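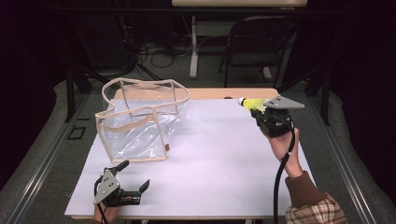 *Clear tote on the white table, 1 Sep 2018*

The county says West Nile is "on track" for its worst season in years. On track according to whom? They tested 263 batches of mosquitoes since July and 12 came back positive. I'd like to know where they set the traps before I get worked up. If they all sit by the creek in Amaral, of course they'll find something.

Amândio called at lunch and read me the whole bulletin anyway. He's already bought two cans of spray. I asked how many people are sick and he had to go look - five, in the whole county, and the bulletin doesn't say how bad.

Still dumped out the birdbath. Long sleeves tonight if we sit outside. The Zodholm clinic line rang and rang, so I gave up on that.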